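Skesden Underground Mapping Trial: Frequently Asked Questions for Teams

Last updated 6/18/22

General

What is the Skesden trial?
The Skesden trial is a timed field event in which teams send unmanned ground or air vehicles into a disused slate mine and return a map of it. Eretti runs the event and holds the lease on the site. Scoring is based on the accuracy of the map and on the number of survey markers reported.

When does it take place?
Runs are scheduled for August. Each team receives its run slot after the safety review. Slots are assigned by draw and can be swapped between two teams if both team leads write to the event office before the schedule is frozen.

Who can enter?
Universities, companies and unaffiliated groups. A team must name one lead, who signs the site agreement and is the only person the event office will take rule questions from. A person may be listed on one team only.

How many teams will run?
The site can handle 19 teams. If more than that pass the safety review, the remainder go on a waiting list in the order their paperwork was completed.

Is there an entry fee?
No. Teams pay for their own travel, shipping and insurance. Proof of liability coverage is due with the site agreement.

The course

How long is the course?
The surveyed passage totals 2,233 meters on 2 levels, joined by an inclined haulage way. The upper level is mostly flat, with rail still in place along part of the main drift. The lower level has standing water in the side chambers. Water depth varies with rainfall and will not be published.

Will teams see a map in advance?
No. Teams receive the portal drawing and the first stretch of the main drift up to the start line. The reference survey stays closed until the last run is scored. Ecaterina Costache is the survey lead and holds the only full copy during the event.

What is the radio situation underground?
Poor. Expect to lose a direct link shortly past the first bend. Teams may drop relay nodes from a vehicle during the run. Nodes placed by hand past the start line void the run.

Are there lights in the mine?
Only at the portal and the staging area. Everything past the start line is dark, and vehicles must carry their own lighting if their sensors need it.

Can a vehicle be recovered if it gets stuck?
The recovery crew goes in after the last run of the day. Teams do not enter the mine. Eretti will make a reasonable attempt at recovery but does not guarantee it, and a vehicle in flooded ground may stay there until the water drops.

Vehicles and safety

What are the size limits?
Every vehicle must pass through the gate at the portal under its own power. The gate drawing is in the team packet. There is no limit on vehicle weight, but anything that cannot be lifted by four people needs a written recovery plan.

Which batteries are allowed?
Any sealed chemistry with a data sheet. Combustion engines are not allowed underground. Charging is done in the marked area next to the staging tent – never in vehicles or trailers.

Is a tether permitted?
Yes, for ground vehicles. Tethers must be marked with the team number and reeled in at the end of the run. An abandoned tether costs the team points under the schedule in the rule book.

What does the emergency stop have to do?
It must cut drive power to all moving parts on the vehicle, both from a button on the body and by radio while the link is up. If the link drops, the vehicle may continue on its own inside the course. It may not cross the start line outbound without a working link.

Software and scoring

Which map format do you accept?
Point clouds only, in the format given in the rule book, uploaded through Pikport. The upload limit is 2,000 megabytes per run. Files over the limit are rejected by the server and are not scored.
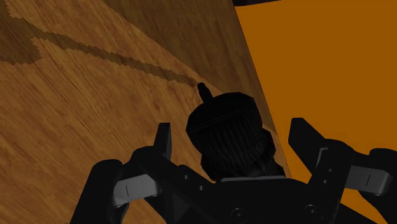
How is a marker report scored?
A report counts if the marker type is correct and the position falls within the tolerance in the rule book. Each wrong report uses up one of the team's allotted attempts. Duplicate reports of the same marker are ignored after the first correct one.

Do teams have to use Belay?
No. Belay is the reference interface between a team's base station and the scoring server. Teams can write their own client if it passes the message test. The test can be run as often as needed before the safety review.

Can we edit the map after the run?
The upload window stays open for a short period after the clock stops. Automatic processing is allowed in that window. Manual editing is not, and the base station log is checked for it.

How are disputes handled?
The team lead files a written protest on the day of the run. Elspeth Hepburn, the chief scorer, rules on it before the next day's first slot. Protests about another team's score are not accepted.

Will the data be released?
Eretti plans to release the reference survey and the scored maps once results are final. Teams may ask to have their raw sensor logs left out – the request form is in the team packet.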